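Section 2: Sealing your stone top 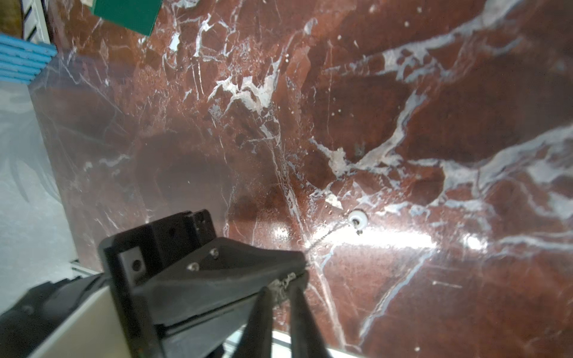 Red marble with white and grey veins. Polished stone like this shows glare and fine scratches easily.

So you've got the Sundqvist kit open on the counter and you're itching to start. Hold on a minute! I rushed my first one, back in my old kitchen in Tullholm, and spent a whole March weekend scrubbing off haze. Read the steps through once, then go.

What you need: the Bavis sealer (the 500 ml bottle), the two white cloths from the kit, a plastic scraper, mild dish soap and a small bowl.

1. Clear the top and wash it with warm water and a drop of soap. Rinse well, then rinse again.

2. Let it dry overnight. I do my washing at 9 in the evening and seal after breakfast.

3. Do the water test. Put a few drops on a spot near the wall and leave them 10 minutes. If the stone goes darker, it's ready for sealer. If the drops just sit there, stop, you don't need any yet (lucky you).

4. Shake the bottle and pour 100 ml into the bowl. Don't pour straight onto the stone, it runs everywhere.

5. Wipe it on with the first cloth, one arm's length at a time, in long overlapping strokes.

6. Wait 5 minutes, then buff with the second cloth until you can't feel any drag. Keep going, your arm will survive.

7. Leave the top alone for 24 hours. No cups, no mail, no cat.

Note: Sealer won't fill scratches or bring back a worn shine. For that you want the polishing paste, part 274, and Section 3.

Caution: Open a window and wear gloves. Keep the sealer away from the stove while a burner is lit.

Caution: Never use vinegar, lemon or bathroom spray on marble, before or after sealing. They eat into the polish, and I have a dull ring by my sink to prove it.

If you see cloudy streaks the next day, dab a bit of fresh sealer on them and buff right away. Still cloudy? The Wusville shop will talk you through it over the phone, and they're very patient.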